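"El color no se pone, se espera": una conversación con Yiran Dai sobre el índigo

19 de mayo de 2022
Texto: Eun-seong Yeom

Cuando llegué al taller Ren, Yiran Dai tenía las manos dentro de una tina y me pidió que esperara diez minutos. No quería sacar la tela antes de tiempo. Esperé sentado junto a la puerta, y de esta manera empezó nuestra entrevista, con un silencio que para ella era bastante normal.

Dai tiñe con índigo natural en el barrio de Flallach, donde antes trabajaban varios tintoreros y hoy quedan 2 talleres. Ella aprendió en uno que ya cerró. "Entré para barrer y para llevar agua", recuerda. "El maestro no me explicó nada durante el primer año. Yo olía la tina por la mañana y él me preguntaba cómo estaba. Si me equivocaba, no decía nada y yo tenía que oler otra vez."
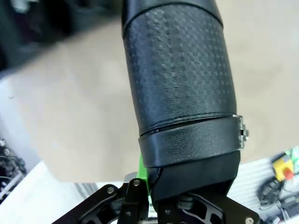

Detalle de la superficie con relieve de pequeños cuadrados y de la hebilla plateada.

Le pregunto qué se aprende con la nariz. Me contesta que casi todo. La tina de fermentación está viva y come: necesita salvado, cal, un poco de calor. "Cuando tiene hambre, el olor es más plano. Cuando está enferma, es un olor agrio que se queda en la ropa. Yo escribo todo en un cuaderno, pero el cuaderno lo miro después de oler, nunca antes."

En abril perdió una tina entera. El frío volvió por la noche y ella había quitado las mantas demasiado pronto. Lo cuenta sin dramatismo, aunque eran muchas semanas de trabajo y un encargo de 659 pañuelos quedó retrasado. El cliente, la casa de ropa Manwood, aceptó esperar. "Tuve suerte. Otros clientes quieren una fecha, y la tina no sabe leer el calendario."

Hablamos también de los precios, que es un tema del cual muchos artesanos prefieren no hablar. Un corte de algodón con diez inmersiones cuesta en su taller 1355 yuanes. Dai reconoce que hay personas que se marchan cuando oyen la cifra. "Lo comprendo muy bien. Yo tampoco podía comprar las telas de mi maestro. Pero si bajo el precio tengo que bajar las inmersiones, y entonces el azul se va en un verano."
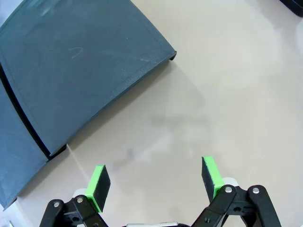
La reserva con pasta

La especialidad del taller es la reserva con pasta de soja y cal. La pasta se aplica sobre la tela a través de una plantilla de papel aceitado; donde hay pasta, el índigo no entra. Después del último baño se deja secar y se raspa con un cuchillo sin filo. Dai corta ella misma las plantillas nuevas, y conserva las antiguas colgadas en un cuarto oscuro.

"La gente piensa que lo difícil es el dibujo", dice. "Para mí lo difícil es la pasta. Si es muy líquida, corre por debajo del papel. Si es muy seca, se rompe en la primera inmersión y aparecen venas azules. A algunos clientes les gustan las venas. A mí me gustan cuando las quiero hacer."

Le pregunto por el proyecto Rurasex, en el cual participa desde el invierno. Es un programa de residencias que lleva a jóvenes diseñadores a talleres de pueblos y barrios pequeños. El nombre le parece muy raro y se ríe cuando lo pronuncio, pero está contenta con los resultados. Un residente le propuso hacer las plantillas en lámina de plástico cortada con máquina. Ella lo probó. Duran más, admite, pero el borde es tan perfecto que el dibujo "parece que tiene frío". Ahora usa el plástico para los fondos repetidos y el papel para las flores.
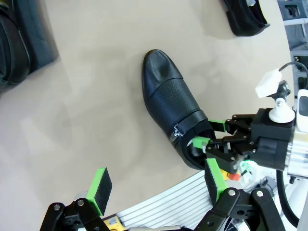 El índigo sobre piel es la parte nueva de su trabajo, y aquí Dai habla con más prudencia. La tina es alcalina y la piel sufre en ella, por eso aplica el color con brocha y en capas muy finas. Por ahora solo hace piezas planas, para bolsos y carteras. El calzado le interesa mucho más y le da más miedo. Un botín negro como el de la foto, con la puntera lisa y brillante y después el cuero perforado, le plantea dos problemas distintos: en la parte lisa se nota cada paso de la brocha, y en los agujeros el tinte se junta y deja un punto más oscuro. "Quizá ese punto puede ser bonito", dice. "Todavía no lo sé. Necesito estropear bastante cuero para saberlo."

Antes de despedirme quise saber si piensa tener aprendices. Ya tiene uno, que viene por las tardes y que, según ella, tiene mejor olfato que paciencia. También barre y lleva agua. Pero Dai ha cambiado una cosa de la enseñanza de su maestro: cuando el chico se equivoca, ella se lo dice.

El taller Ren recibe visitas con cita previa. Se recomienda llevar ropa vieja.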